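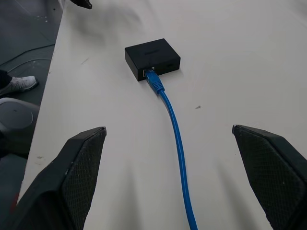 Fig. 1. Blue plug in the port on the black box.

4. Cable and table set-up

Read section 3 first if you haven't. Takes about 45 minutes start to finish, less if the tables are already out.

4.1 Connect the box

1. Clear a patch of table. Box goes down flat, port side where you can reach it.
2. Take one end of the blue cable. Line up the clip with the notch in the port.
3. Push till it clicks. Tug once, gently. Comes out? Do it again.
4. Leave the other end free for now. It goes in at step 9.

CAUTION: Don't pull on the cable to get the plug out. Press the clip, hold the plastic housing, then pull.

NOTE: Stiff cable will try to turn the box around. Lay it straight for the first few inches and it settles down.

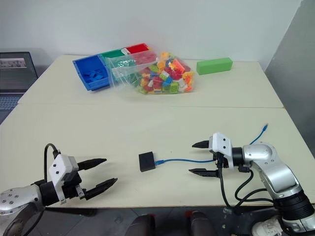
Fig. 2. Box mid-table, cable run out to the right, sorting tray at the back.

4.2 Lay out the table

5. Push the two tables together, long edges touching. Check the seam with your hand. One side higher, adjust the feet.
6. Box on the near table. Run the cable out to the side, no tight loops.
7. Sorting tray on the far table, toward the left. Blue compartment, then green, then red.
8. Blocks stay in the bag until you need them. Bag can lean on the tray, just zip it first or your picking up bricks all afternoon.
9. Free end of the cable into the wall unit (Wedstead rooms: socket 176). Wait for the light.

CAUTION: Nothing heavy on the cable. No drinks on either table.

NOTE: If the light doesnt come on, swap ends and try once more. Still nothing, try a spare cable before you call anyone. Help desk is extension 539, closed after 4 p.m. in June.
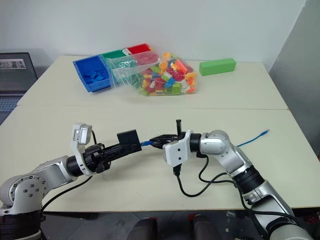
Section text: Hadiza Nwachukwu. Checked by Osaze Adeleke.

4.3 Before you start sorting

10. Laptop goes beside the tables, off to the left. Keeps both tops free for blocks.
11. Long green block: keep it apart from the bricks. Doesn't go in the tray.
12. Fill one compartment at a time. Blue first, then green, then red. Other colors go back in the bag.

Packing up is section 5.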